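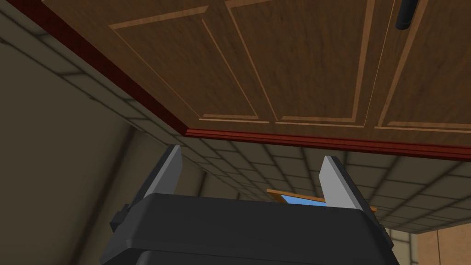
Cabinet doors sag for dull reasons, according to the service manager at Oseck, a kitchen repair firm with 11 fitters. "Usually the hinge screws have pulled," he said. "The door itself is fine."

His crews fill the old holes with glued dowel, let it cure overnight and drill again at 2 millimeters. Longer screws are a poor substitute — they can break through the face of the door.

He logged over 200 calls last year, most of them in November. "People cook for guests and notice the rubbing," he said. Asked about soft-close hinges, he was brief. "Adjust the depth screw first. Then the side screw. Half a turn, and check the gap."

Oseck does not refinish doors. That work goes to Lultar.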